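The Bowl Trial

2 comments | Share this story

Imani Gachanja had 14 minutes left on the booking when the second gripper finally answered the controller. She wrote the time in the notebook and went to tell Nassoro.

He was under the bench looking for a hex key.

"It's talking," she said.

"Which one?"

"The Avitz."

He came out backwards and stood up. They had been at it since eight in the morning. The job was simple enough on paper. Wavley wanted one gripper for the whole line, and there were two left on the list, the Hamo and the Avitz. Both had to pick up bowls and nest them. Whichever did it better would be ordered in September, 200 units, and whoever signed the report would have to live with it.

Nassoro had already decided on the Hamo. He had worked with the older model for years at Shirima and he liked the way it closed. Imani hadn't decided on anything. She was the newest person in the group and she had been told to keep the notebook.
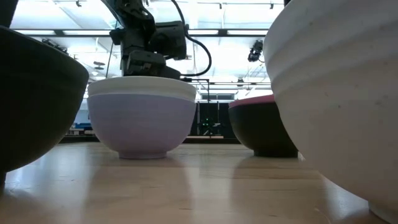

The arm over the lavender bowl.

"Slow it down for the first one," she said.

"It's slow enough."

"Slow it down anyway."

He looked at her, then typed in a new speed. The arm took its time after that. Imani crouched so that her eyes were level with the table and watched the gap over the rim. She had learned to do this from Mutua Mrema, who had trained her and then moved to Darwin for his wife's work. Mutua never trusted the numbers on the screen until he had seen the gap for himself. He used to say a camera would tell you where the bowl was and your knees would tell you where the gripper was. His knees were terrible.

She wrote down what she saw. Nassoro read over her shoulder.

"You don't need that much detail," he said.

"Neema asked for it."

"Neema won't read it."

Neema Barasa was their manager. She had a grey office at the end of the hall and she did read things, though Nassoro had never caught her at it. Imani kept writing.

They asked for another hour and got it. Nassoro went to make tea. While he was gone Imani opened the log for the Hamo from the week before. She had meant only to copy the cycle times. There were 291 attempts in the file. The summary Nassoro had sent upstairs was based on fewer than that, and when she lined them up she found that every run with the white bowl on the first day had been left out.

She closed the file when she heard him in the hall, and then she felt foolish and opened it again.
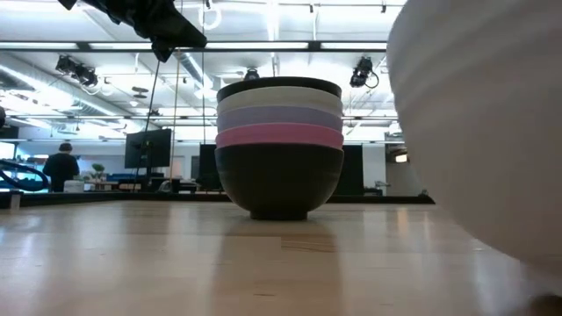 "How do you tell a bad grip from a bad bowl?" she asked when he put the tea down.

"Run the same bowl with the other gripper. If both of them drop it, look at the bowl."

"Did we do that with the white one?"

He sat down. He turned his cup so the handle faced him.

"The calibration was off that day," he said. "The wrist camera had been knocked. Those runs weren't fair to it."

"Was that written down anywhere?"

"I'm telling you now."

"I know. But was it written down?"

It hadn't been. He drank some of the tea. She could see he wasn't angry, which made it harder. He was a careful man most days. He had shown her how to route a cable so it wouldn't snag and he had lent her his good torque driver without being asked.

"Put them back in," he said after a while. "Put a note beside them about the camera. Let Neema work it out."

"It might change the result."

"Then it changes the result."

Stelios Makris from purchasing rang to ask if they had a name for him yet. Nassoro told him no, and that he could have one when the report was done, and hung up while Stelios was still talking about lead times.

They set up the white bowl again. Imani checked the wrist camera view against the marks in her notebook, then checked it a second time.
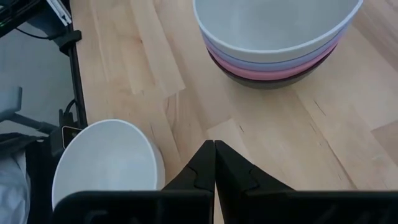 "Happy?" Nassoro asked.

"Nearly." She changed one value in the offset table and saved it under a new name, with both their initials. "All right. Same speed as before?"

"Same speed as the lavender one. Write that down too."

She wrote it down. He pushed his chair back to give her room and, for the first time that day, offered her the controller.

"You run it," he said. "I'll keep the book."

She gave him the pen and told him where to start a new line.

Get new stories by email. Enter your address to subscribe to our newsletter. You can unsubscribe at any time.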